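7월 작업 노트: 회색 통 바닥 세척과 코팅 건

오전 9시

코팅 얘기가 또 나왔다. 회색 큰 통 바닥에 Jilleo 코팅제를 한 겹 올리면 긁힘이 줄고 청소가 쉬워진다는 주장인데, 나는 아직 못 믿겠다. 지난번 작은 통에 발랐을 때도 처음 며칠만 좋아 보였고 그 뒤로는 안 바른 통과 구별이 안 됐다. 그때 기록을 제대로 안 남긴 건 내 잘못이다. 이번에는 적어 둔다.

카탈로그에는 왕복 마찰 2000회까지 견딘다고 되어 있다. 무엇으로 문질렀는지, 하중이 얼마였는지는 없다. 우리처럼 모서리 있는 물건을 던져 넣고 끌어내는 통에 그 숫자가 무슨 의미가 있는지 모르겠다. Jusent 쪽에 시험 조건을 물어봤더니 같은 카탈로그를 다시 보내왔다.

오전 10시 30분, 시편

통에 바로 바르지 말고 남는 회색 판 조각으로 먼저 해 보기로 했다. 한쪽은 180번 사포, 다른 쪽은 320번 사포로 밑작업. 설명서에는 "가볍게 연마"라고만 되어 있어서 둘 다 해 본다. 180번 쪽은 내 눈에 너무 거칠다. 코팅이 잘 붙을지는 몰라도 먼지가 골에 다 낄 것 같다. 320번 쪽은 만져 보면 매끈한데, 이 정도로 접착이 될지 의심스럽다.

건조는 하룻밤. 설명서는 2시간이면 된다는데 안 믿는다. 손톱으로 눌러 자국이 남으면 하루 더 둔다.

오후 1시, 세제

Ukska 세정제는 냄새가 세고 값도 비싸다. 미지근한 물에 중성세제 푼 것과 차이가 있는지 같은 판에서 반씩 나눠 닦아 봤다. 솔직히 차이를 모르겠다. 옆 책상에서는 Ukska 쪽이 확실히 밝다고 하는데, 어느 쪽이 어느 쪽인지 가리고 다시 물으니 대답이 바뀌었다. 다음 주문에서는 빼도 된다고 본다. 반대 의견 있으면 이 밑에 적어 주기 바람.

걸레는 Lưu 극세사가 제일 낫다. 이건 불만 없음. 다만 한 번 쓴 걸 말려서 그대로 다시 걸어 두지 말 것. 기름 먹은 걸레로 닦으면 닦기 전보다 못하다.

오후 3시, 통 바닥

허옇게 긁힌 데와 짙게 얼룩진 데가 섞여 있다. 이걸 전부 "때"라고 부르는 게 문제다. 긁힌 자국은 아무리 닦아도 안 없어진다. 표면이 상한 거지 뭐가 묻은 게 아니니까. 짙은 쪽은 일부는 닦일 것도 같은데 장담은 못 한다. 뒷벽 바로 아래 흰 띠 부분은 아래 가장자리가 들쭉날쭉하고 왼쪽으로 옅은 갈색 기가 있다. 녹물이라는 말도 있고 접착제가 변색된 거라는 말도 있는데 둘 다 근거가 없다. 면봉으로 문질러서 색이 묻어나는지부터 볼 것. 오른쪽 아래 구석 근처의 어둡고 둥근 점도 같이 확인.

통을 새로 사자는 의견에는 반대. 바닥이 지저분해 보인다는 것 말고 쓰는 데 지장이 있다는 얘기를 아직 못 들었다.
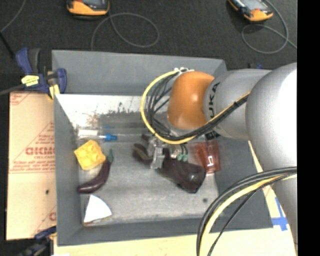 다음에 할 일

시편 두 쪽 손톱 눌러 보기. 자국이 없으면 동전으로 긁고, 결과는 좋든 나쁘든 여기에 적는다.
흰 띠 왼쪽 면봉 시험. 물 먼저, 그다음 알코올.
Jusent에 하중 조건 한 번 더 문의. 답이 또 카탈로그면 코팅 건은 보류.
극세사 걸레 한 묶음 추가.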